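The Book of Wotance

When I came to the Erdős building in February, Rónán Gilmartin gave me a lanyard, a key for the lockers and a grey folder. In the folder was the standard. It had 622 clauses and it was called Wotance, after a village where the first version was written during a rainy holiday.

"Read it all," he said. "Then read clause nine again."

I read it in two evenings. Most of it was about cables, speeds and the distance between a person and a moving arm. Clause nine was one sentence. The arm shall not go down until the watcher has said the name of the thing it goes down for.

I was the new watcher. Before this I had checked train tickets for six years at Wikano, and I supposed this was the reason they took me. I was used to looking at small things and saying yes or no.

The operator was Flynn Nepia, who sat behind the glass and spoke little. On my first morning he brought the arm over the table and stopped it. I looked at the bottle of water, the gold can, the pink cloth. The jaws were above them and I had to speak.

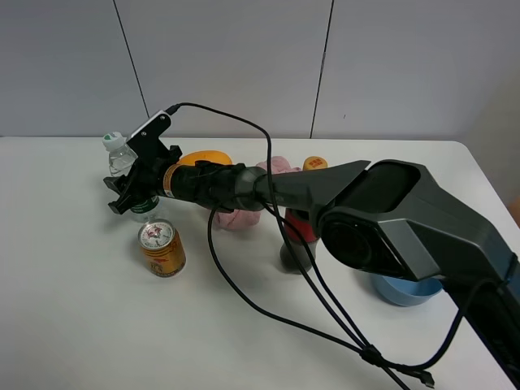 Clause Nine

"Bottle," I said.

"Which bottle?" asked Flynn.

There were two. I felt my ears become hot. "Water," I said. "The water bottle."

"Thank you," he said, and wrote something. Later I learned that he wrote down every correction, his own also, with the hour beside it. The notebook went to Rónán on the last day of the month, and Rónán read it with a pencil and never spoke about it to anyone else.

In those weeks the company Bakard was deciding if it would buy our method. Their people wanted clause nine taken out. They had measured that my voice cost up to 472 minutes in a month, and they sent this number to us in a letter with a coloured chart. Rónán pinned the letter next to the kettle.

"Is it true?" I asked him.

"I expect so," he said. "They are good at measuring."

I thought about it on the bus. At Wikano I had also been slow. A passenger once told me that a gate could do my work, and the next year a gate did it. I did not hate the gate. But I remembered an old man who had got on the wrong train, and that I had seen it from his ticket before the doors closed.

The visit of Bakard was on 4 October 2022. Two women and a man came, all in the same blue jacket. Flynn put the small view from the wrist on the big screen so that everybody could follow. From there the table is a different country. It is nearly all white, and the things stand far over to one side. 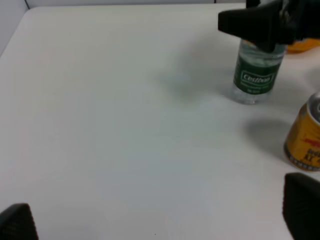 The man in the jacket asked why I did not look at this screen, because it was closer to the work.

"Clause 100," I said. "The watcher looks at the table with her own eyes. The screen is for the operator."

"But what do you see that the screen does not?"

I did not have a clever answer. I said that on the screen I could see the water bottle and part of the can and a part of something orange. If somebody asked me from that view where the bowl was, I would have to guess. With my eyes I knew where the bowl was.

One of the women wrote this down. She had a notebook like Flynn's, only newer.

Then we did the work for them. Flynn raised the arm and held it up on the left, with nothing in the fingers, and waited for me. The room became very quiet. I looked from one end of the table to the other, as the standard asks, the water first and the blue bowl last.

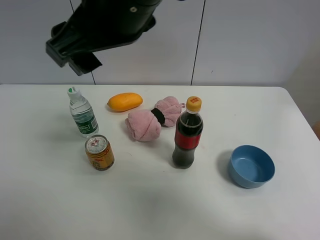
"Mango," I said.

"Mango," said Flynn, and his hand moved on the control.

"Stop," I said.

He stopped. Everybody turned to me. The older woman from Bakard had put her hand on the edge of the table, only two fingers, to lean a little closer. She took it away quickly and said sorry.

"Hand on the table," said Flynn, writing. "Time?"

I told him the time. Then I looked again from the beginning, because after a stop you must begin again, and I said mango for the second time.

They left at four. Rónán walked with them to the gate and came back with his hair wet from the rain. He filled the kettle. He took down the letter with the chart, read it again, and pinned it back in the same holes.

"They want to keep nine," he said. "They want to change the word watcher."

"To what?"

"They will send us a proposal."

Flynn closed his notebook and asked if there was any milk.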